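2 March 2026

Woke before six and could not get back to sleep. The furnace was ticking and I lay there listening to it and thinking about the translation, so I got up and made coffee and had two hours at the desk before anyone called.

I am stuck in chapter 7. The grandmother is telling the children how to salt cabbage and she uses a word that means both "to press down" and "to keep quiet." The whole chapter hangs on it. She presses the cabbage down under a stone and later on she tells the oldest girl to press down what she saw at the mill. I have tried "hold down," "keep under," "put a lid on." The last one is wrong because there is no lid in the crock, there is a plate and a stone, and the stone matters in chapter 9. I left it as "keep it down" with a note to myself in the margin. It sounds like she is asking them to lower their voices. I will have to come back to it.

Jacqueline Poulain called a little after eight from the press. She wants the first half by June and she wants to know if I can live with the title. They are thinking of "The Stone in the Crock." I said I could live with it. I don't love it. The original title is one word and it is the name of the village, Golob, and I understand that nobody here will buy a book called Golob. She said the sales people had asked for something with "daughter" in it and she had talked them out of that, so I should be grateful, and I am. She also said the print run will be 1000, which is more than the last one. The last one sold 100 copies in its first year outside of libraries. I did not bring that up.

She asked how my hip was. I told her it was fine for walking and bad for stairs. She is having her kitchen redone and has been washing dishes in the bathtub for two weeks.

After that I did the laundry and stripped the bed. I found the missing gray sock inside the fitted sheet. Put soup on. I used the last of the barley and wrote barley on the list, and then I wrote onions under it, and then went and looked and I have plenty of onions.

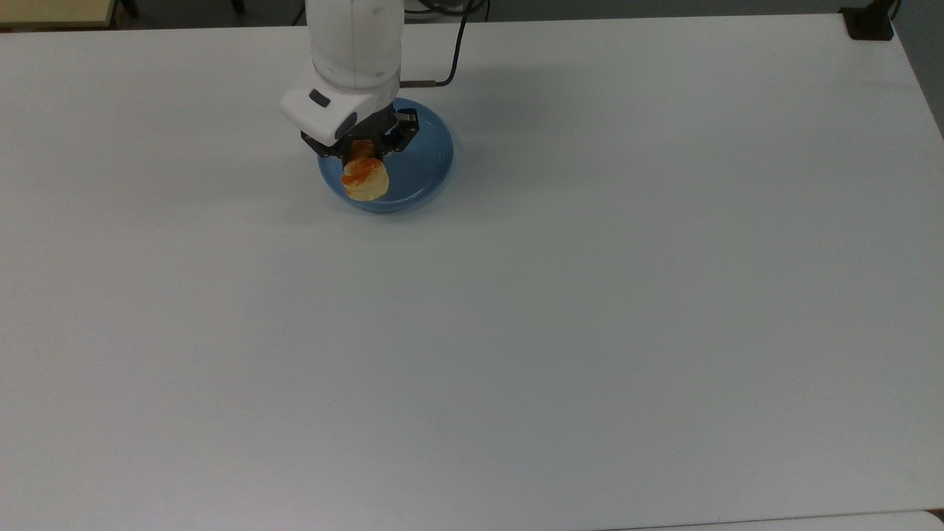 The soup needed two hours, so I sat down with the letters again. I have been putting this off. There are more of them than I thought when I brought the box back from my aunt's, and they are not in any order. She kept them by size, as far as I can tell, with the small envelopes on one end and the large ones on the other. My mother's handwriting is easy. My grandfather's is not. He wrote in pencil and pressed so lightly that on some pages I have to tilt the paper toward the window to see anything.

I read four today. One was only about a fence. One was to my grandmother from the winter he worked away, and he asks her for wool socks and says that the man in the next bunk sings in his sleep. He names the songs. I don't know any of them. One was a bill he had used the back of to write out a recipe for boot grease, tallow and beeswax and something I can't read that starts with a T. Turpentine, maybe, though the word looks too short. The fourth was from my mother at camp when she was eleven. She was homesick and trying to hide it, and she drew a picture of the dining hall with an arrow to where she sat.

I would like to copy them all out before my eyes get worse. At four a day I would be done before summer if I did it every day, and I know I will not do it every day. I put the four I had read into a folder and wrote the year on the front, with a question mark for the boot grease.

What I noticed is how often he writes about food. In the letter about the socks he spends most of a page on what he ate, and it was beans. He describes the beans on different days. On one day they had a piece of bacon in them and he tells her how big the piece was, comparing it to his thumb. I suppose there was nothing else to report. I was thinking about the cabbage in chapter 7 while I read it, and how the author lets the grandmother go on for three pages about salt, and how the reader's report said those pages should be trimmed. I am going to leave them alone. People did talk that way.

Ate at one. The soup was all right. It wanted something sour and I put in a spoon of pickle juice and it was better.

In the afternoon I walked to the post office by the long way, past the school. The snow is down to the dirty piles at the ends of driveways. The Kalau place still has its Christmas lights up on the porch side, and they were on at two in the afternoon. The dog was out and barked at me as far as the hedge and then stopped, same as always. I mailed the contract and the birthday card. The card will be late. Bought stamps. The clerk had only the ones with the lighthouse so I took those.

On the way back I stopped at the hardware store for a furnace filter. They did not have the size. He offered to order one and I said yes, and then halfway home I remembered that there may be one in the basement behind the paint. I have not gone down to look. If there is one I will have two.

My brother called at four. He is thinking about selling the boat. He has been thinking about selling the boat since I moved here, so I listened and said what I usually say, that he should ask what the slip will cost this year and then decide. He said the slip has gone up again. He told me a long story about the man who bought the Skiment cottage and has cut down the two birches by the water. He was very angry about it. I was sorry too. We used to tie the hammock between them when the Skiments had us over, and you could see the whole lake from it. He says there is nothing there now but two stumps and a grill.

He asked if I had found anything about the farm in the letters. I told him about the fence. He wanted to know which fence and I read him the whole letter over the phone, and he thinks it is the one on the north side that ran down to the creek, where the Dullau road is now. He remembers pulling wire there as a boy. I don't remember any wire. I would have been four. He said I should write that down, so I have written it down.

We talked for most of an hour, and by then it was getting dark and I had not started on supper. I had bread and cheese and the rest of the pears.
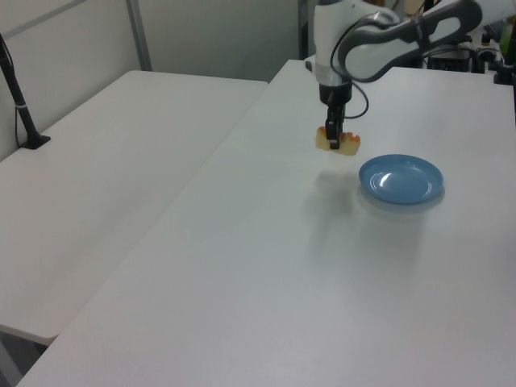
Evening

Went back to chapter 7 for an hour after supper. I tried reading the grandmother's speech out loud in English, walking up and down the hall, and it helped some. She needs shorter sentences. I had been making her sound like a professor. In the original she hardly uses a connecting word at all. She says a thing and then she says the next thing. I went back through and took out most of the "ands" and all of the "therefores," of which there were more than I want to admit.

For the word itself I have a new candidate, "weigh it down." You weigh down the cabbage with the stone. You weigh down what you saw. The second one is odd, but it may be odd in a way that works, and a reader who has got as far as the mill will know what she means. It also lets the girl say in chapter 9 that she feels the weight, which the original has her say with a different word altogether. I will sleep on it. I typed it both ways and printed the page.

There is one other problem in there that I had skipped. The children call the grandmother by a pet name which is really just a baby's way of saying the word for bread. I have left it in the original so far. Jacqueline will ask for a footnote and I don't want a footnote in a scene with children in it. Possibly the middle boy can explain it to the visitor when the visitor comes, there is a place for it near the bottom of the second page. That would mean adding a sentence that is not in the book. I have done that once before, with permission, and the author is still alive and answers her mail. I will write to her tomorrow and ask.

Finished the mystery from the library. I had guessed the brother-in-law by the middle. It is due back this week, along with the one on bees, which I have not opened.

Hip is sore from the walk. Took two of the pills with milk and filled the hot water bottle. Clean sheets on the bed.

Tomorrow: write to the author. Barley. Look behind the paint. Call the dentist about the crown. Four more letters, or two if they are his.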